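Ticket: Second gripper set for the Aratum floor-cleaning arms
Queue: Equipment requests, Naseri site
Status: Open, waiting on quote
Priority: Normal

Original request
We're planning next year's equipment money and I'd love to get a second pair of grippers on the list for the two-arm unit. The sweeping work is the most fun I've had on this project (dustpan in one hand, broom in the other!) and it is also what eats the pads. Budget line has 2,000 left in it. Can Istard quote for a pair plus spare pads?

Update 1, 9:40 am
Istard came back fast. They sell pads in packs of 8 and the pair fits under our line, but shipping is extra and they want to know which wrist mount we have. Sent them the mount drawing.

Update 2
Question from purchasing: why not buy Adero's purpose-made broom attachment? I looked, and it's a nice piece of kit, but it only takes its own broom. We want to keep using ordinary long-handled ones from the hardware store, so we can swap them whenever we like. Handles and dustpans are cheap. I've put down 100 for a box of them.

Update 3, 2:15 pm
Tried the foam sleeve idea from the old ticket on a thin handle. It grips better! The sleeve creeps after 20 runs, so it's a stopgap, but it means we can wait until March for the order if the money has to move.

Still to do
- Confirm wrist mount with Istard
- Ask for shipping in writing
- Add spare cable to the same order, one delivery charge
- Decide who signs off the pads as consumables

Attachment 1 of 1
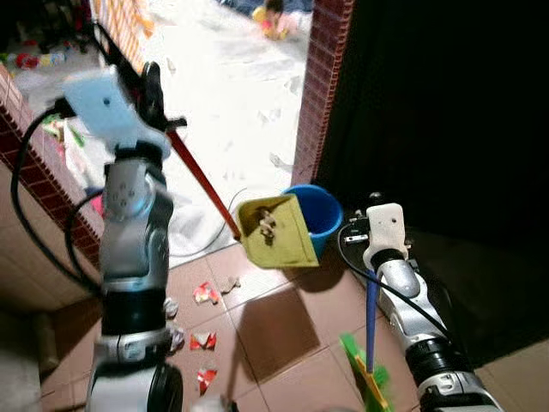

Sweeping task, dustpan on the left arm and broom on the right, litter still on the tiles.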